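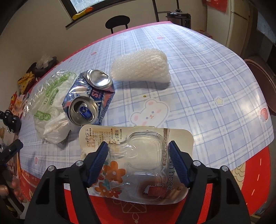

A hand-held gripper with ridged blue finger pads holds a packaged adhesive hook over a kitchen table.

Sivthorpe Opens Home Program for Teaching Robots by Hand

SIVTHORPE - The Sivthorpe Institute for Applied Automation announced this month that it will begin a residential demonstration program under the name Dusuta. Participants will show household tasks to robots by performing the tasks themselves, in their own kitchens and living rooms, with a gripper held in the hand.

The program will enroll 40 households in its first term, which opens in December. Each household will receive two hand-held grippers, a charging dock, a printed task guide and access to a support line staffed from 8 a.m. to 6 p.m. The grippers are assembled for the Institute by Griltix, a maker of small mechanical tools that has supplied the Sivthorpe laboratories for three years.

Dusuta replaces an earlier arrangement in which all demonstrations were given by remote control from the Institute's own building. Under that system, an operator sat at a console and guided a robot arm through each task while watching a monitor. The Institute will keep three of its consoles in service for heavier work, including the loading of shelves and the opening of large appliance doors, where a hand-held tool is of limited use.

"Remote control served us well, and we will go on using it," said Marisol Greenberg, director of the Institute. "It also kept our operators in one building, with the same table and the same set of objects. A robot that has only met our table has a good deal left to learn about everyone else's."

In the new program, a person picks up, moves and sets down ordinary items using the gripper in place of the fingers. The gripper's camera records the work from just behind the pads, and the recording is later used to train a robot arm fitted with the same pads. The Institute has set no list of approved objects. The task guide asks only that items be safe to handle, that glassware be left out during the first week, and that the table not be cleared for the occasion.

Packaged goods, drink cans, plastic bags and soft wrapping material are of particular interest to the research staff. Thin cards and loose film are hard for a two-finger gripper to pick up from a flat surface, and demonstrators tend to develop their own methods for them. Some slide the item to the edge of the table first. Others tilt it against a second object and close the pads on the raised side. The Institute wishes to record as many of these methods as possible and will not ask participants to follow a single one.

Approach movements are treated as a separate part of each demonstration. Participants are asked to bring the open gripper down on both sides of an item at a steady pace, to pause, and then to close it. Demonstrations in which the item slips or is dropped will be kept and labeled, and participants are asked not to stop the recording when this occurs.
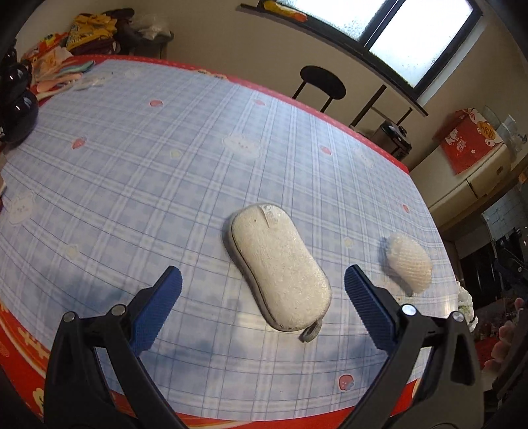 Open finger pads on either side of a computer mouse on a patterned tablecloth.

Ashwin Menon remarked that the pause felt unnatural during the first hour of training and that he had stopped noticing it by the second. He added that he would have liked a lighter tool for longer sessions, a request that the Institute has passed on to Griltix. A revised handle is under review.

Training for new participants lasts one afternoon and is held at the Dvorak Annex on the Institute's south campus. It covers the grip, the pause, the start and end of a recording, and the care of the finger pads, which should be wiped with a dry cloth after use. Participants then complete 23 practice demonstrations at home before their recordings are accepted into the collection. A member of the support staff reviews each practice set and replies in writing.

Sessions at home are limited to 50 minutes a day. Households may choose the time of day and may withdraw at any point. Faces, mail and family photographs that appear in a recording will be blurred before the material is made available to researchers, and any household may ask for a recording to be deleted.

"We would like the lamp on in one session and the curtains open in the next," said Delphine Strickland, who oversees the collection. "People move their things around between breakfast and supper - that is useful to us, and they should feel free to leave it that way."

Applications are open to adults living within the Sivthorpe district. No technical background is required. Left-handed applicants are encouraged to apply, as the current collection contains few left-handed demonstrations. Households with two or more adults may share one enrollment, provided that each adult attends the training.

Forms may be obtained from the front desk of the Dvorak Annex or by mail from the Institute's program office. Questions from the press should be directed to Yara Saab, Office of Public Information, Sivthorpe Institute for Applied Automation.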